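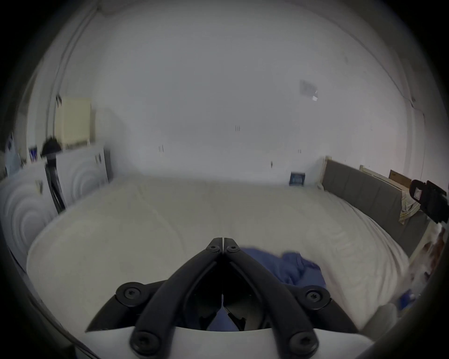

**Clolora Institute of Household Services**
Course handout, Unit 3: The Bed and Its Surroundings
Prepared by Thandeka Xaba and Johannes Molefe
November 2021

This handout accompanies the second practical session of Unit 3. Students are expected to have read the chapter on fabrics in the course reader. The unit carries 30 marks, of which a third are awarded for the written log.

## 3.1 Scope of the unit

The unit covers the care of a bed in ordinary domestic use: the mattress, the sheet, the headboard and the wall behind it. It also covers small loose textiles, such as cloths and towels, that collect on a bed during the day. Laundering is treated separately in Unit 5 and is not assessed here.

Students sometimes begin by pulling the sheet straight. This is the wrong order of work. A sheet cannot be leveled while anything lies on it, and a cloth left in place will leave a ridge when the sheet is drawn over or around it. Loose items come off first. Items hung over the headboard are dealt with next, and the sheet is left until last.

A bed in use may have a blue cloth lying crumpled near one side, a plaid cloth over the top of the headboard and a white garment hanging next to it. Each of the three needs its own decision. The student should enter that decision in the log before moving anything.
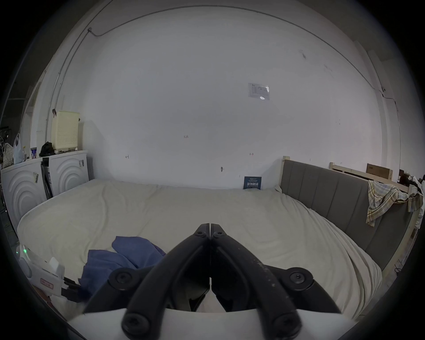
## 3.2 Loose cloths

A crumpled cloth is lifted from its middle and raised clear of the sheet before it is moved sideways. Dragging a cloth pulls the sheet with it and spreads any dust or crumbs it holds. Once clear of the bed, the cloth is opened fully and inspected on both sides.

The following points are assessed:

1. The cloth is lifted in one movement.
2. No corner trails across the sheet.
3. The cloth is opened and checked for stains, damp and small objects.
4. It is folded, or set aside for washing, and the choice is written in the log.

When a soft cloth is gripped at one point it gathers into a mound, and its lower folds hang down behind the grip.
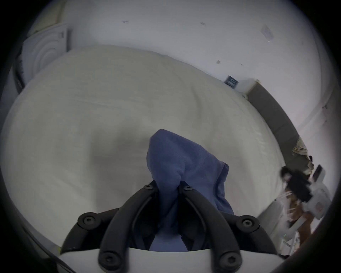 Those hanging folds are where most marks are lost. The student should raise the cloth high enough that the lowest fold clears the sheet, and should then support it from below with the free hand. Larger towels may need to be gathered a second time. Ms. Xaba will demonstrate both methods at the start of the session.

Towels and cleaning rags must not be folded together, even where they are the same color. If the use of a cloth is in doubt, treat it as a rag and put it with the washing.

## 3.3 The sheet

Pale sheets show creases clearly and should be judged from the foot of the bed as well as from the side. Gentle wrinkles are smoothed from the center outward with the flat of the hand. Deep creases call for the sheet to be loosened at the nearest corner, drawn tight and tucked again.

The sheet is worked up to the headboard last. Pillowcases and small pieces of fabric often slip into the corner between the two - check there by hand before tucking.

## 3.4 Headboard and wall

Upholstered headboards are brushed along the seams from top to bottom, using the soft brush from the Platell kit. A wood frame is wiped with a barely damp cloth, then dried. Water must not reach the padding.

Cards and notices belonging to the household stay where they are found. A card propped against the wall may be lifted for dusting and returned to the same position. Pencil marks on a wall are left alone unless the client has asked in writing for their removal - they may be measurements still in use.
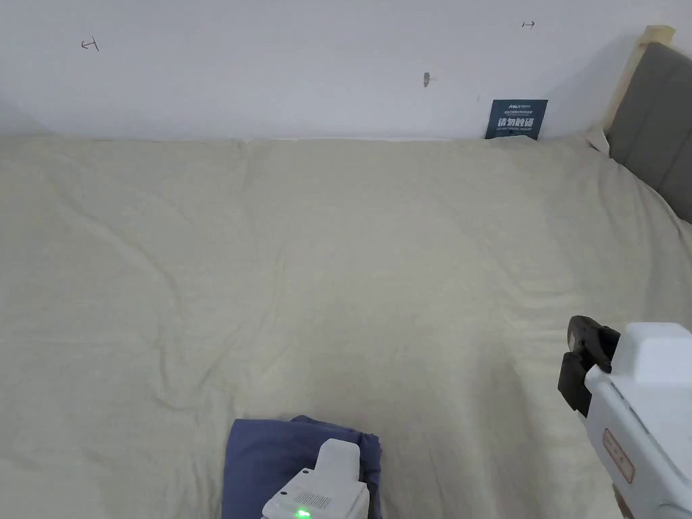
**Should a dark smudge on a white wall be cleaned during this unit?**
Record it in the log and leave it. Wall cleaning requires a patch test, and patch tests are taught in January by Mr. Lindqvist.

## 3.5 Submission

Logs are handed to Lesego Pillay at the Chauke Building office, Room 95, by the end of the teaching week. Late logs are accepted only with a signed note from the unit tutor. Students repeating the session should enter code 998 at the top of the first page.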